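Swapping finger pads on the hand-held grippers
January 2018

The pads on our pair of hand-held grippers were due, so I did all of them in one sitting. These are my notes on the order of work, mostly for the next time I have to look it up. The job was toys into and out of a shallow white box, which loads the pads unevenly.

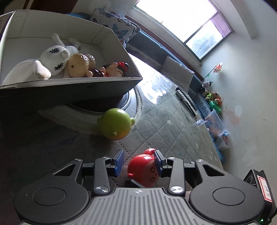
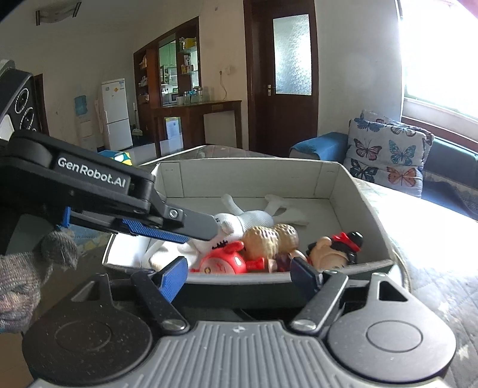 Blue pads on the gripper fingers, with the toy box in both shots.

Start with the fingers open. Wipe the links with a dry cloth before touching any fastener. Dust gets into the pivots when the old pad comes off, and I would sooner have it on the cloth.

The old pads are glued. I warm them for 20 seconds with a hair dryer on low and lift from the tip end with a plastic scraper. A metal blade marks the finger, and the new pad then sits on the mark. Whatever glue stays behind comes off with alcohol. Let it dry for 10 minutes.

Replacement pads are Noltinar sheet, cut to size from a paper template. I tried the Hornico sheet in July. It grips vinyl well but picks up lint from plush, and after one box of soft toys it was as slick as the bare finger. The Noltinar sheet wears faster at the corners. I can live with that.

Press each new pad from the middle outward, then close the fingers on a folded cloth and leave them overnight.

Next, the pivots. Check side play by hand with the gripper held still. If a finger moves sideways at all, tighten its pivot an eighth of a turn and check again. Too tight is worse than loose: the finger stops following the trigger smoothly and the width reading lags behind it.

Last, zero the width. Close on nothing, read the raw count, open fully, read again. The left unit gave a span of 1,129 counts, and the right one came in 8 lower. Both went into the Texier log sheet. New pads are thicker than worn ones, so the old zero is no use after a swap.

Still open: the right unit has a faint click near full open. I had the same noise on the Waden bench unit and it was a dry bushing. I have ordered a tube of the light grease and will open the housing when it gets here.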